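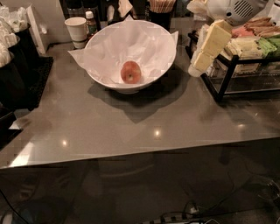

One apple left, and a paper cup keeping it company.

So I finally did it, I quit buying groceries for the person I wish I was. You know her. She makes soup from scratch on a Thursday and has opinions about fennel. I've been shopping for her for years and she has never once shown up to cook.

What set me off was the app from Kular, the store down the hill. In May they added a page that shows your spending for the past year, and mine said $2,160 under produce. Produce! I live alone! I'd guess a good third of that went straight into the compost bin, mostly bagged spinach (I have a problem with bagged spinach).

My new rule is 5 dinners a week, planned, and the other 2 are whatever. Eggs, toast, takeout from Harawira if it's been a rough day. I write the list at the kitchen table before I leave and I'm not allowed to add anything green on impulse. I also moved my shopping to early morning, when the store is dead and I'm too sleepy to be ambitious.

The first week was weird. I kept opening the fridge and feeling like I'd forgotten something, there was just so much shelf! By the second week I'd stopped noticing, and I got through an entire bunch of celery, which I believe is a personal first.

The bill is down $45 a week, and I'm spending a little of that on the good bread from Kostside, the seeded one that always sells out by ten. I'm also eating a lot more plain apples, standing up, over the sink.

Next up is the freezer. There's a tub in there labeled "sauce???" in my own handwriting, and I'm planning to thaw it this weekend and find out.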